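Sale-Leasebacks for Small Owners: Term Report
Roswitha Pfister and Jonatan Kvam

Our question was why a company would sell a building it likes and then pay rent to stay in it. The short answer is cash. The long answer took us 16 pages and most of November.

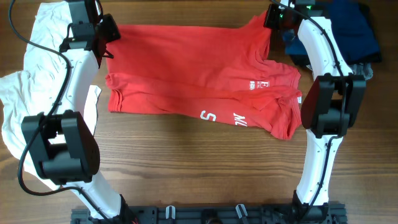
We compared two deals in Holtbridge. Sasley sold its warehouse and signed a lease with 4 renewal options, all of them priced by the buyer — a detail its owners described to us as "fine." Juvau kept the land, sold only the structure, and now collects ground rent from its own landlord. We checked that twice.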